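Skerkari Costach 61 Stage Keyboard

Price: $525
In stock, ships from our shop
Power supply, music rest and printed quick guide in the box

The Costach 61 is a 61-key stage keyboard for players who mostly need electric piano, organ and clavinet sounds and don't want to scroll through a thousand others to find them. It replaces the older Costach, which we sold for several years and still service. The new one has a better keybed, a second pair of outputs and a metal end panel where the old one had plastic.

If you play soul, R&B, gospel or funk with a band, most of what you need is on the front panel. There is a button for each sound family, a knob for drive, a knob for tremolo rate and one for depth. The effects stay where you left them when you change sounds, unless you turn on recall in the setup menu. Some players hate this and some asked for it, so check that setting before your first gig.

Sounds

The Costach 61 has 151 factory sounds. The electric pianos take up the largest share, and they are the best reason to buy it. The main tine piano was sampled from an instrument with some wear on it, and the lower octave growls when you dig in. There is a cleaner version one step to the right if that's too much for the song. The reed piano is drier and sits well under a vocal.

The organ is modeled, with nine drawbar settings controlled from the four sliders and a shift button. It is quick enough once you know it. The rotary effect has slow, fast and brake, and you can assign it to the mod wheel or to a footswitch.

Acoustic pianos are fine for a band mix. For solo piano work we would point you to an 88-key instrument with hammer action. The strings and synth pads are simple and there are not many of them. The brass we would leave alone.

User memory holds 231 of your own sounds on top of the factory set. You can name them and put them in set list order, then step through with a pedal.

Keys and feel

The keys are semi-weighted with a square front edge. They are heavier than a typical synth keyboard and lighter than a piano. Fast organ work is comfortable, and so are the repeated chords you need for most clavinet parts. Aftertouch is not included.

Velocity has five curves. The keyboard leaves the factory on curve three. Players with a light touch usually end up on two, and we suggest trying that before deciding the electric pianos are too dull.

Callum Bickerstaff has been using one with his eight-piece group since November, and he left us these notes:

"I run the main outs to the front of house and the second pair to my Tejada amp, so the singer can have as much or as little of me as she wants and I don't have to touch anything. Drive knob at ten o'clock for ballads. The sustain jack is tight, so push the plug all the way in or you'll think the pedal is broken. I'd like a longer power cable."

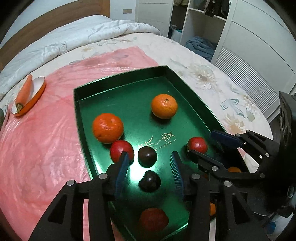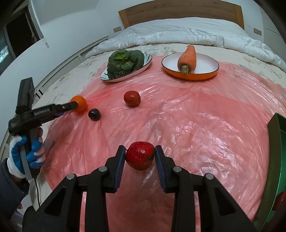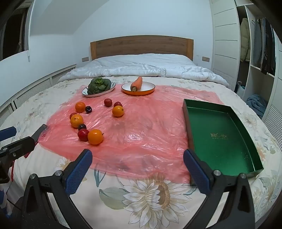

Connections

All jacks are on the back except headphones, which are front left under the keys.

Main out: left/mono and right, quarter inch
Second out: left and right, quarter inch, level set in the menu
Headphones: quarter inch, front
Pedal inputs: sustain, expression, footswitch
MIDI: in and out, five-pin
USB: to computer, MIDI only
Line in: stereo mini jack, with its own level control
Power: external supply, locking connector

The USB port does not carry audio. We get this question a lot. To record the Costach 61 into a computer you will need an interface with two free line inputs.

For mono rigs, use the left jack alone. The stereo tremolo turns into a normal volume tremolo when nothing is plugged into the right side, so you won't lose half the effect. The older Costach did not do this.

Splits and layers

You can split the keyboard in one place and layer two sounds on the right-hand side. Hold Split and press the key where you want the lower part to end. The split point is saved with the sound. Each part has its own volume, octave and pan, but both share the one drive circuit – if you want a dirty clavinet over a clean bass, turn on the second part's bypass in the menu.

There is a short dropout when you change between two split sounds while holding notes. Single sounds change cleanly, and held notes ring out as they should.

Using it on stage

The display is a two-line type with white letters on black. It can be read from a standing position in low light, and the brightness can be turned down for theater work. The buttons light up when active. The knobs are not endless, so when you load a sound the knob may not match the stored value. Turn it past the stored value and it will pick up.

Startup takes a few seconds. If the power drops, the keyboard comes back on the last sound you used, with the volume where the slider is.

The rubber feet can be unscrewed for stands with deep arms. Keep the screws, as they are a shorter length than the standard ones and a long screw can touch the board inside.

What our shop does before shipping

Shirley Bramwell checks every Costach 61 at the bench. She plays each key at three levels, tests both output pairs, and loads the current system version. If you want a velocity curve other than three, or your set list order loaded, write it in the notes box at checkout and she will set it up. There is no charge for this, but it may add a day.

We don't ship the keyboard without its inner foam. Please save the foam and the box for the return period.

Goes with

Flidis 61 soft case – backpack straps, a pocket wide enough for the music rest, padding at both ends. The Costach 61 fits snugly with the knobs facing up. The pocket will not take a full-size expression pedal.

Tejada keyboard amp – two channels, tilt-back stand, line out for the house mixer. Loud enough for rehearsal and small rooms. Sold separately or as a set with the Costach 61; ask for the set price.

Skerkari single pedal – a piano-style sustain pedal with a polarity switch. The Costach 61 reads the pedal when it powers on, so plug it in first and keep your foot off it.

Warranty and service

Two years parts and labor from the maker. We handle the repair here for keyboards bought from us, and key contacts and jacks are normally in stock. Wear to knob caps and paint is not covered. Caps are sold singly.

Owners of the older Costach can load their saved sounds onto the new model over MIDI. Electric piano and clavinet settings carry over as they were. Organ settings come across without the rotary speeds, which need to be entered again by hand.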